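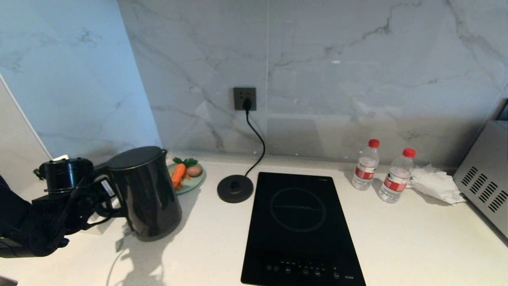 Re: [cell-maint] Counter cell, left arm: cable dress, finger pads and re-zero

From: Niloufar Ghorbani
To: cell-maint list
Cc: Marius Ursu, Sota Furukawa

Marius Ursu wrote:

> I take over the counter cell next week and have two questions
> before I touch anything.
>
> First, the left arm faults on joint 5 when it goes to the kettle.
> The log says following error, then the controller drops to hold.
> It does not happen on every run. I looked at the speed setting
> and it is where Lempi left it. Is this the cable again, or should
> I be looking at the drive?
>
> Second, the setup sheet says to re-zero "after any work on the
> wrist." Does changing the finger pads count as work on the wrist?
> I would like to change them, as the kettle handle turns in the
> fingers when it is lifted, and I don't want to lose the taught
> points over a set of pads.
>
> Also, is there a current copy of the sheet? Mine has pencil on it
> in two hands and they disagree.

Marius,

Cable first. Leave the drive alone until you have ruled it out. The full procedure is below, copied from the sheet with my changes merged. It replaces the penciled copy. Please recycle that one.

1. Cable dress

The black cables run along the outside of the arm and wrap around its body. They need slack at the wrist and very little slack anywhere else. When a clip slides down toward the base, the slack goes with it, and the run gets tight at the end of the reach. The kettle is a long reach for this arm, so that is where you see the fault.

Check it with the motors off and the brake released by hand:

- Support the arm before releasing the brake. It drops.
- Move the wrist out to the kettle position and stop there.
- Turn the wrist through its full working range both ways. The cable should move freely and never go straight between two clips.
- If it goes straight, open the clip nearest the wrist, feed cable up from below, and close it again. Do not pull from the connector end.
- Go back to the rest position and check that the loop has not dropped low enough to touch the counter or the kettle base.

The clips are the Bristura reusable type. Once the latch has gone soft, throw the clip out. Tape over a soft clip holds for a day and leaves glue on the jacket.

Keep the thin pale cord on the counter out of this job. It is not part of the arm dress and should not be tied to it. I have found it under a clip before.

If the fault comes back with the cable right, write down the joint angle at the fault and send it to Akihiko Aoki along with the log. He will want the angle more than the log.

2. Finger pads

Yes, a handle turning in the fingers is normally pads. The kettle handle is smooth and the load hangs to one side of the grip, so a worn pad shows up there long before it shows up on anything light.

To change them:

- Open the gripper fully, then cut motor power. Leave the controller on so the position is kept.
- Take one finger's pad off at a time. The two fingers are not the same shape at the back and it is possible to swap the inserts.
- Clean the finger face with alcohol and let it dry. Old adhesive left in the corner will hold the new pad at an angle.
- Press the new pad on from the base toward the tip. Trim at the tip only.
- Close the gripper on the gauge block and look between pad and block from both sides. No light should pass.

Pad sheets are in the Lestell drawer. Use the gray ones. The softer ones grip better for a short while and then tear along the edge.

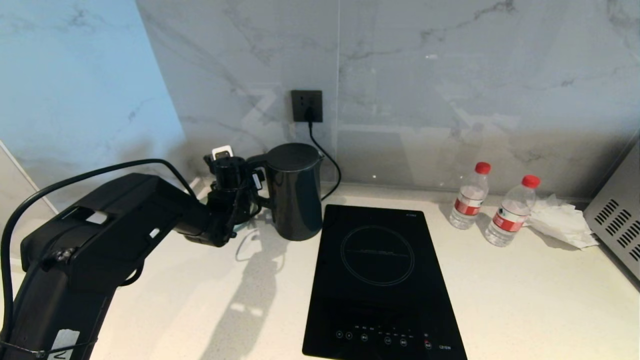
Sheet last modified: October 12, 2024 (N. Ghorbani)

3. Re-zero

A pad change does not count as work on the wrist. You keep your taught points. What you do have to redo is the gripper closed position, which moves with the thickness of the pad. If you skip it, the controller believes the fingers are open by the thickness of two pads when they are in fact shut, and the force limit trips early.

Gripper closed position:

- Power on, slow mode.
- Remove the gauge block and anything else from between the fingers.
- Run "close to stop" from the service page. Let it finish without touching the arm.
- Accept the new value only if it differs from the old one by less than the limit on the page. If it is over, a pad is on crooked or something is caught. Open up and look.
- Save, cycle the gripper 7 times, and read the value again. It should not have moved.

Work that does count, and needs the full arm re-zero: taking off the gripper, loosening any screw on the wrist flange, replacing a motor, or a collision hard enough to trip the brake. In those cases set the arm against the pins and follow the Grustik page step by step. Allow an hour. Sota has the pins.

4. Approach check at the kettle

Do this after either job. It shows up cable and pad faults together.

Start with an empty kettle. There is mains power on this counter and a cooktop right next to the kettle, so keep the cooktop switched off at its own panel for the whole check, and keep water out until the last step.

- Bring the arm in from the left and stop just short of the handle. The gripper should be beside the kettle with the fingers lined up on the handle. If you have to correct by hand here, stop and find out why.
- Look at the cable over the top of the arm. It should make one easy curve toward the gripper.
- Close on the handle at low force. The kettle must not slide.
- Lift clear of the power base, hold for 6 seconds, and watch the lid line. If the lid line tips during the hold, the handle is turning in the pads.
- Set it down on the counter to the left of the base and release. The handle should not follow the fingers as they open.
- Repeat at working speed. Five good lifts in a row is a pass.
- Fill to the low mark and lift once more at slow speed.

Check the kettle cord as well. It goes up the wall to the outlet and should fall behind the kettle. If it has worked its way forward the gripper can get inside the curve on the way in. Push it back against the tile by hand. I would rather not add a clip to the wall.

Do not move the cooktop to make room. The taught points for the plate and the kettle were set with it where it is, and although nothing in the program refers to it directly, the clearance moves do.

5. Small part check

The kettle tells you about load. It does not tell you whether the finger tips meet squarely. For that we use the toy knife, which has a thick flat-sided handle and a light blade, and the plate of toy food in the corner.

Put the knife handle between the fingers with the blade up, close at low force and look at it through the wrist camera. A blade that leans the same way every time means one pad is thicker than the other at the tip. A blade that leans a different way each time means a loose pad. Then move slowly over the plate and watch for the blade shaking. A small amount is normal when the arm stops. If it keeps going, check the finger screws.

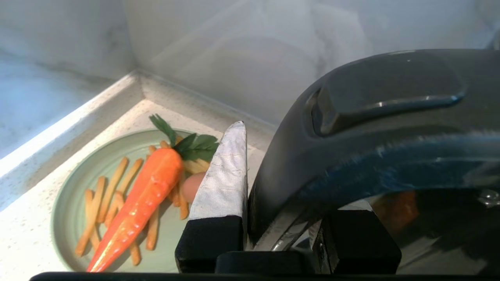
Wrist camera view, toy knife upright in the fingers, plate behind.

The blade is soft and wrinkles if it is pressed against the plate or the wall. Wrinkles do not matter for this test. A bend at the handle does, as it looks just like a crooked pad. Check the knife by eye before you start changing things on the gripper.

The gripper housing is shiny and picks up reflections from whatever is on the plate. Lempi spent some time on what looked like a mark on the housing in the camera view and could not find it on the part. Wipe the lens and the housing first, then move the arm a little. A reflection will move and a scratch will stay put.

6. Intervals

- Cable dress: look at it before every session, full hand check every 100 hours of motor time.
- Pads: change when the lift check fails, or every 5 weeks.
- Finger screws: with the pads.
- Full re-zero: only for the cases in section 3. Doing it more often has not improved anything and adds a chance of getting it wrong.

On the two pencil notes: the one that says to tighten the wrist clip "until firm" is mine and is old. Ignore it. A firm clip pinches the jacket. The other is from Lempi Karppinen and is correct. It is now in section 1.

Still open: I do not have a good value for low force with the gray pads. I have been using the value from the previous pads, and it holds the kettle, but the margin is around half of what it was. If you have time after the handover, step it up until the lift check passes every time with the kettle at the low mark, and post the number here. Please don't change it in the shared profile until Akihiko has seen it. The December rebuild will use whatever is in that profile.

Niloufar

Related messages
[cell-maint] Joint 5 following error at full reach (Marius Ursu)
[cell-maint] Gray pads, which drawer (Sota Furukawa)
Re: [cell-maint] Gray pads, which drawer (Lempi Karppinen)
[cell-maint] Flange pins, please return (Sota Furukawa)
[cell-maint] Grustik page: step order for arm re-zero (Akihiko Aoki)
[cell-maint] Clips with soft latches (Niloufar Ghorbani)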